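Home Reviews Guides Checklists Contact

Second-hand gaming monitor and keyboard check, Camesby swap table, comments filled in

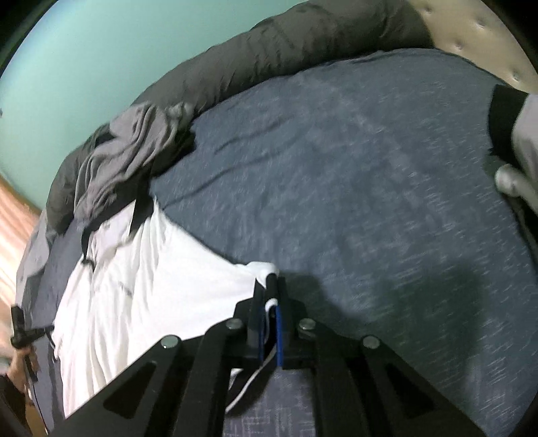
White fabric in the finger pads, over a navy blue sheet.

Item: 27-inch display plus tenkeyless keyboard, sold together. Seller out of Plindavville, collected at Claltbridge. Sheet done in April, mostly on the night, rest of it next morning with coffee.
Marks used: OK / WATCH / FAIL. Leave blank if not done, don't guess.

POWER AND CABLES

Power brick matches label on back of monitor. OK. Same voltage, same plug size. Checked twice, last one we had in was a laptop brick somebody had jammed in.

Brick casing, cracks or swelling. OK. Scuffed one corner.

Mains lead. FAIL. Outer sleeve split near the plug, could see the inner colours. Cut up and binned. Replaced from the spares tub, see note at bottom.

Brick temperature after a long run. WATCH. Warm, could hold my hand on it fine. Check again in summer.

Smell. OK. Dust burning off for the first bit then nothing.

DisplayPort cable. OK but stiff. Latch sticks, press harder than you'd think. Don't yank.

HDMI ports. One OK, the other one loose. Picture drops if you bump the desk. Marked with tape so buyer knows wich one.

STAND AND MOUNT

Stand screws tight. WATCH. 2 were missing out of the neck, refitted from the spares. Should be fine, but whoever takes it home should go round them again in a month or so.

Height adjustment holds. OK. Slow sag if you push it all the way to the top so don't.

Tilt. OK

Swivel. Stiff to the left. Left it.

Base rubber feet. FAIL. One gone. It will walk across a glass desk. Stick-on ones are cheap, buyer told.

VESA holes, threads clean. OK. Tried a bolt in each by hand, no crossing.

Tip test, light push at the top edge. OK. Rocked and came back. If you've got toddlers put it on an arm anyway.

PANEL

Dead pixels. WATCH. 3, all down near the bottom right, you'd only see them on a white page. Seller said none, hm.

Backlight bleed. OK for the price. Bit of glow top left in a dark room.

Flicker at low brightness. Not done properly, ran out of time. Sensitive eyes should try it before paying.

Refresh rate in settings. OK. Was set to 60 when it arrived, bumped up to full and it held. A lot of people never change this.

Variable refresh on, game running. OK. One black flash coming out of a menu, couldn't get it to do it again.

Screen surface. Light scratches, not visible when on. Clean with water and a soft cloth only, no window spray please.

KEYBOARD

Total weight with cable, 687 g on the kitchen scale. Lighter than I expected, so probably no metal plate in it. Doesn't matter for safety, just writing it down.

USB-C socket. WATCH. Slight wobble. Works at every angle I tried. If it starts cutting out stop using it, don't prop it with folded paper.

Every key registers. OK after cleaning. Right shift was dead at first, crumbs.

Stabilizers. Space bar rattles. Not a fault, just annoying. Bit of lube would fix it.

Flip-out feet. OK both lock.

Sharp edges. FAIL then OK. Burr on the back edge of the case where the screw post had come through, caught my thumb on it. Filed down, colour doesn't match now, tough.

Battery. None in this one, wired only. Skip. For anything wireless do the battery page first, before you plug it in, and if the case bulges it goes outside and not in the bin.

Keycap puller included. No.

Firmware. Wróbel remap tool saw the board and loaded a profile. Old macros from last owner were still on there, wiped. Always wipe them, could be a password in there.

SPARES AND BITS

Mains leads tub is getting low. Good ones only go back in, anything with tape on it is out.

Screw tin recounted, 127 in it now, mixed sizes. Somebody please sort the M4s from the rest.

Surge strip on the test bench has its light out. Still passes power but treat as a plain power board untill replaced. Don't run two monitors and the heater off it, it tripped once already.

RESULT

Monitor: pass with notes. Loose HDMI, missing foot, pixels as above.
Keyboard: pass with notes. Watch the socket.
Lead: failed, replaced, old one destroyed.

Redo the flicker line before it goes on the table. Copy of the sheet goes in the box with the cables, other copy in the folder. Price knocked down a bit for the foot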